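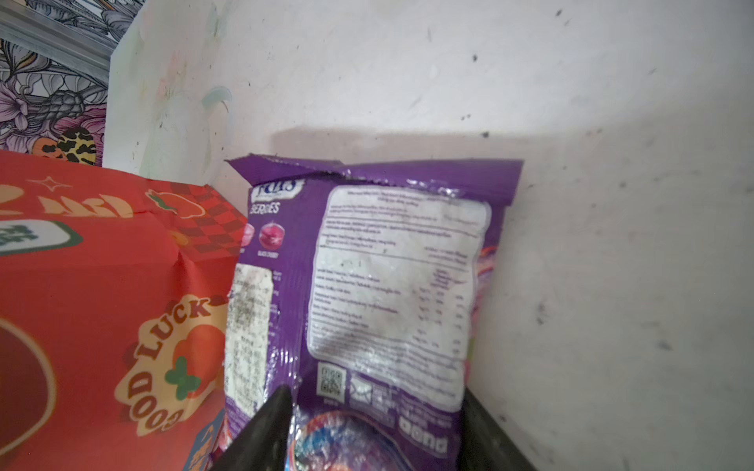 Household chore automation

Household chore automation is the use of robots to do the everyday work of a home or small shop: picking things up, sorting them, putting them away, wiping, folding and packing. The term usually covers machines with at least one arm and some kind of hand. Single-purpose appliances such as dishwashers and floor-cleaning robots are often discussed under the same heading, though they solve a much narrower problem and have been sold successfully for years.

Whether machines can do chores "yet" is a popular question, and the fair answer depends a great deal on the chore. Many tasks have now been done by robots in ordinary rooms, which is a remarkable thing in itself. Far fewer have been done quickly, cheaply and without a person nearby to set things right.

Background

Factory robots have lifted, welded and packed for decades, but they do so in places built around them. Parts arrive in the same position every time, the lighting never changes, and people are kept out of the way. A kitchen counter offers none of that. Objects are left at odd angles, half hidden behind one another, and a good number of them change shape when touched.

Early home robots were programmed step by step, and a moved cup could defeat them. Most current work relies on learning from demonstration. A person guides an arm, or operates it from a distance, while cameras record what happens, and a computer model is trained to produce similar movements. The wonderful part is how much of the small stuff comes along for free. A model trained this way may nudge an item to stand it up straighter before gripping it, simply because the people who taught it did so.

Soft packaging

Candy bags, paper wrappers, pouches and thin cardboard boxes are among the most common things in any home, and they are surprisingly hard to handle. A rigid block can be described by its shape and weight. A bag of candy has a crimped seal at the top, contents that slide around, and a glossy skin that reflects light in ever-changing patches. Cameras can mistake a highlight for an edge, and wrinkles may hide the printing a system would use to recognize the product.

Gripping is a problem of its own. If the fingers close too lightly, the bag slips. If they close too hard, the contents may be crushed or the bag may pop out sideways like a bar of soap. A two-finger gripper holding a bag near the bottom has to allow for the top flopping over, and a bag standing against a box will sometimes drag the box along with it.

Paper brings a different set of troubles. A sheet held by one edge curls, leans and folds over on itself, and it can cover the very items the robot is supposed to find next.

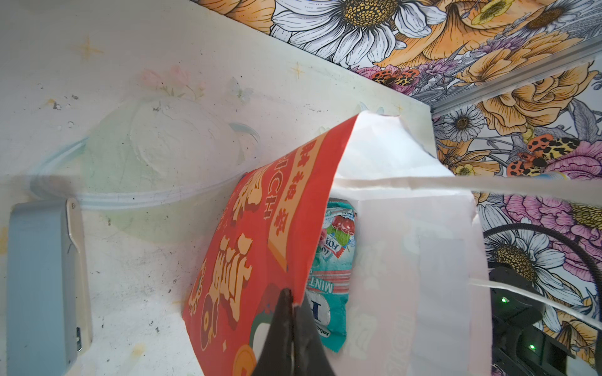
A person deals with this almost without looking, by feel, and usually with a second hand holding the rest of the pile still. Robots with one arm have to use the table, a wall or a neighboring object as that second hand. Some learned systems have picked up the trick and will press a sheet against a surface to straighten it, a lovely thing to see when it works.

Cameras mounted at the wrist have helped a great deal. They give a close view of the fingertips at the moment of contact, when a camera across the room might see only the back of the arm. Their weakness is that a large object held close can fill most of the view, so many systems combine a wrist camera with one or two fixed ones.

Measuring progress

There is no single accepted test for chores. Groups tend to report the share of attempts that succeed, but what counts as success varies, and so does the amount of help allowed. A robot that finishes after a person moves the bag back within reach may be scored as a pass in one report and a failure in another.

One small comparison that deals with this question openly is the Wokport trial, run by Mikkel Lauritsen at a workshop in Prundthorpe. It covered 3 chores: clearing a snack table, flattening empty packaging, and refilling a shelf. The trial logged 2365 attempts, of which 1101 were completed with no human touch at all. Shelf refilling with stiff boxes did best. Flattening did worst, mainly where a wrapper folded back over the fingers and stayed there. Lauritsen also recorded the time taken, and the slowest successful attempt lasted 300 seconds, for a job most adults would finish while talking about something else.

The Kirkegaard scale, used in some of the same circles, grades the mess and not the machine. Its lowest level is a single rigid item on a bare surface, and its highest is a mixed pile of flexible items, some of them hidden. Critics at Tatstead have pointed out that the levels in between are hard to tell apart, and a revised version is in preparation.

Current state by task

Floor cleaning is routine in many homes, apart from stairs and loose cables. Moving boxes and bottles from one known place to another is dependable in good light. Folding towels and simple shirts works well enough to be shown in public, though slowly. Sorting mixed snacks and packaging sits in the middle, with good days and bad ones – often in the same afternoon. Opening sealed bags without spilling the contents remains difficult, as does peeling one sheet of thin paper off another.

Shops and small stockrooms may see useful machines before homes do. Their products repeat, staff can keep the aisles tidy, and a robot that works slowly can still work overnight.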